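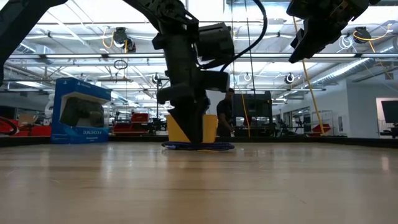
Thursday night is club night again, and I came home so wound up about it that I'm typing this at the kitchen table with my jacket still on.

Our spring project is called Wotasar (Amr Fawzy picked the name and won't say where he got it), and the goal is easy to say out loud: the arm tidies a table. It should pick up a thing, put it in the right container, and move on to the next thing. We've been on blocks since January, and blocks are great, blocks are polite! So this month we moved on to cable.

Cable is a whole different animal. A coil lies so low on the wood that the fingers have to come down almost to the tabletop, and if you grab one loop the rest can go anywhere it likes. Amr's idea was to stop aiming for the middle of the coil and go for two strands side by side near the outside. I thought that was nuts. Then we logged 108 tries over two evenings and his version got 73 of them up and into the yellow container. My version, the middle grab, is something I'd like us all to forget.

The part I worked on is the slow-down. The arm used to drop at one speed the whole way and stop hard, which made everyone in the room flinch. Now it eases off for the last 38 millimeters – you can hear the change – and the fingers close after a short wait. It's four lines of code and I'm prouder of it than of anything I turned in for class this semester.

Things still on the list:

- boxes with a window in the front, like the blue DUALSHOCK 4 one (the camera code keeps finding the controller and ignoring the box around it)
- connector ends, which like to hang over the rim of the container
- a better name for the log files than "final_new_2"

The Ferkona meet is in May and we want to run the full table there, cable included. Kaker, the other team from our campus, is doing stacking, and their arm is fast. Really fast. I don't care, I love our slow one.

If you're a student and you've been thinking about coming by, come by! You don't need to know how to code. I had never touched an arm before last fall. Doors open at six, and next week we're starting on the boxes.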